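Small Trees, Big Forest

Ask people what machine learning looks like and most will picture a giant neural network humming away in a data center. Fair enough, those get the headlines! But some of the most useful learning programs out there are built from something you could sketch on a napkin: a decision tree.

A decision tree is a list of yes-or-no questions the computer works out for itself. Show it 3000 past deliveries, each marked late or on time, and it hunts for the question that best splits the two groups. Was the order placed after noon? Is it going up a mountain road? Then it takes each half and looks for the next best question, and keeps going until the groups are tidy or you tell it to stop.

I first fell for trees while reporting on Planesia, a small software shop in Stadum that helps bakeries guess how much bread to make. Their first model had 3 questions in it. One of them was simply whether the day was a Friday. The bakers could read the whole thing off a sheet of paper and argue with it, and they did, loudly, over coffee at five in the morning.
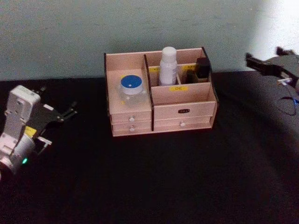
The trouble with a single tree is that it can learn its lessons too well. Let it grow without limits and it starts memorizing oddities, like the one rainy morning in July when a bus tour bought every last roll. Feed it a new week and it stumbles.

The cure is lovely. You grow many trees, give each one a different random slice of the records, and let them vote. It's called a random forest. Each tree makes its own mistakes, and plenty of those mistakes cancel out when you pool the answers. Planesia's current model, named Hokura, uses 61 trees and trains in nearly 40 seconds on an ordinary laptop (I watched it go, and my tea was still too hot to drink).

You do give something up. No baker is going to read 61 trees over coffee. So the team prints a short chart showing which questions mattered most, and Kälin, a bakery chain that signed on early, tapes it up beside the ovens. The weather is at the top this season. Last season it was school holidays, and the bakers are still arguing about that one.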